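3.2 Tables that become shelves

We had gone to Neves to ask about kitchens, and came away with a good deal more about dining tables (and several cups of tea the richer). Of the 417 households that took part, most kept at least one table on which meals were seldom eaten, and people talked about these tables very fondly indeed. Bottles and boxes tend to settle along the wall side, often in the company of a family or group photograph, as in Figure 2. 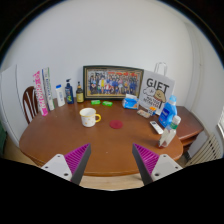 Why does the wall side fill up first? It is the side where no one sits, so things put down there are seldom in anybody's way.

Figure 2. Round wooden table with bottles, upright boxes and a framed group photograph along the back.

The households in Gilley told us much the same, though their tables were cleared more often, usually for visitors in October.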